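Two Arms and a Tray

I've owed this blog a post since June, and I've had the same half page sitting in drafts the whole time, so tonight I made tea and told myself I wasn't getting up until it was done. 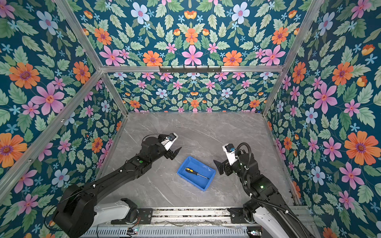
Jaxon Tremblay told me over lunch that he didn't mind the robots one bit, what he minded was coming in each morning and not knowing what his job was going to be. I wrote that down on a napkin and I've thought about it a good deal, because it's a much better sentence than any I had in that draft.

For those of you who are new (hello!), I work in kitting at Ivenside. We put together tool sets and repair kits for other companies, so my day is trays, and what goes in the trays, and making sure it went in the right trays. A screwdriver, a bag of fasteners, a folded instruction sheet, next one please. On a good shift our bench used to send out 600 kits, and I could do it with my mind somewhere else entirely, usually on supper.

Now a good part of that goes to a pair of arms, one on either side of the tray, and I spend most of my shift with them. They're black with white grippers, and each gripper has a little blue camera on it, which I still catch myself talking to. The walls around them are papered in big daisies, orange and pink and pale blue on teal, and I have grown very fond of those daisies. My mother had kitchen curtains along those lines and I'd have given anything to keep them.

Anyway, the job. People at church ask me if it's easier, and I never know what to say. It's easier on my wrists, that's for certain. I used to sleep in braces, and I've put them away in the drawer with the old phone chargers. But I come home tired in a different place. When you pack by hand you get into a rhythm and the hours sort of carry you along. When you're looking after a machine you are waiting for something to go wrong, and waiting is hard work if you're the sort of person who likes to have her hands busy (I am, ask my husband about the garage). A handle lying a bit crooked in the tray never cost me a thought in eleven years, and now I have opinions about it. Strong ones!

The other thing I miss is the talk. With five of us down one bench you heard everything, whose kid had made the team, whose truck was making the noise again. Now we're spread out, and three of the old crew have gone over to the Zilwood line across the parking lot. It's decent work and they didn't lose any pay, and I want to be fair about that, but I see them at the vending machine now and that's about it. We've started a potluck to make up for it. Arlo Montoya brought his green chile stew to the last one and there wasn't a spoonful left for second shift, who have not let us forget it.

I will say they did some of it right. They asked us where the trays ought to sit before anything got bolted down, and they listened when we said the parts shelf was too high for half of us. I was sent on the training at Vidport, my first hotel on the company dime, and I learned how to pause the arms, how to clear a bad pick and start things up again, and which messages mean I should call somebody. I was the oldest in the room and I passed with a 97, and yes, the certificate is on the refrigerator.

What they did badly was the telling. We heard it in bits and pieces, a rumor here and a floor plan left on the copier there, and by the time we had a proper meeting folks had already made up their minds to be scared. Jaxon had polished his résumé. I had priced out a course in medical billing, which would have been a disaster for everyone concerned. One plain talk early on would have saved a lot of bad nights.

He does know what his job is these days, by the way. He checks the finished kits and trains the new hires, and he's good with them, much more patient than he ever was with me.

The tea's gone cold and I haven't even gotten to the garden. Next time I'll tell you about the squash, and I promise it won't take me all summer.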